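# Do We Need Another Cup? Notes on the Break Room Shelf

Updated 1/3/23. The short version: probably not, but we tried a few anyway. 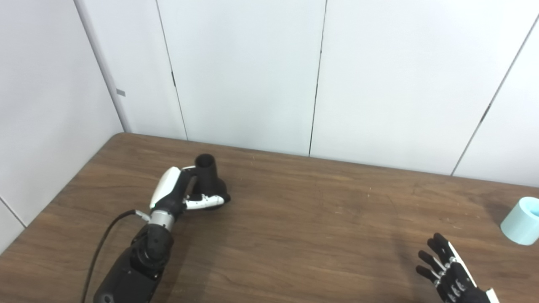

## How this started

The October supply order came back with a line for reusable cups, and the proposal attached to it made some large claims. We would stop buying paper. We would save money by spring. Everyone would drink more water. I have worked here long enough to remember the refillable bottles, the bamboo lids and the glass jug with the filter in it, so I read the proposal twice and then asked to see the numbers.

The numbers were thin. We bought 2985 paper cups last year, which the proposal rounded up to 3000 and then treated as if every one of them would vanish. They won't. Visitors use paper, and so do people carrying coffee out to the parking lot at the end of the day. If reusable cups replace 600 of them in the first year I'll be pleased and a little surprised.

Still, the cups are cheap, and the old mug shelf was a mess. So the trial went ahead at both the Asberg office and the Kultunberg one, with a plain cylinder shape in two colors, black and light blue.

## The shape

The supplier, Clirnulik, is very proud of the straight sides. No handle, nothing to snap off, more room on the shelf. All of that is true on paper. What the leaflet skips is that a cup with no handle is a poor thing to hold when it has fresh tea in it. I tried it on the first morning and put it down again fast. For water or juice it's fine. For anything from the kettle, keep your own mug, and please ignore the email that suggested giving all the old ones away.

Straight sides do make washing easier. A sponge goes right to the bottom, and there's no narrow neck to trap yesterday's coffee. I'll give them that one.

## The colors

The idea was that black would be for coffee and light blue for water. I don't know who expected this to last. By the end of the first week people were using whichever cup was closest, and by the second week the sign explaining the system had been used as a coaster.

There is a practical difference, though, and it has nothing to do with the sign. The inside of a black cup is hard to check. Look down into one under the kitchen lights and you see a dark hole, which might be clean and might have a ring of old coffee in it. The light blue ones show everything. Some people count that as a fault. I'd call it the best argument for buying only blue, and I've said so on the feedback sheet, where it will no doubt be filed with my comments on the jug.

Black does look better after a few months of use, according to the leaflet. We'll see. I have never owned a dark cup that didn't pick up pale scratches from the spoon.

## Where they live

The brown wooden table is the place to drink, talk and argue about the thermostat. It isn't the place to store cups. A few ground rules, which Molefe House (the building people, for newer readers) asked us to print:

- Rinse the cup when you've finished with it, then put it on the rack upside down.
- Don't stack them wet. Straight cups grip each other, and getting two apart took me a good deal of twisting.
- Use a coaster. The wood marks easily, and sanding it was miserable the last time.
- Keep drinks well back from the edge.
- If you take a cup to your desk, bring it back the same day.

I expect the last one to fail. Every mug amnesty we've held has turned up crockery from behind monitors, and a change of shape won't cure that.

## What happens next

The trial order was for 20 cups across the two offices. The plan is to see how many are still on the rack at the end of the spring before anyone signs for more, and I'd ask whoever signs to look at the paper order as well. If that figure hasn't moved, then all we've done is buy cups.

Paper stays in the cupboard for visitors in the meantime. It's on the upper shelf now, which was meant to discourage the rest of us and has mostly led to people standing on the chairs – please don't, there's a step stool by the fridge.

Comments can go on the feedback sheet next to the kettle. The pen on the string has gone missing again, so bring one.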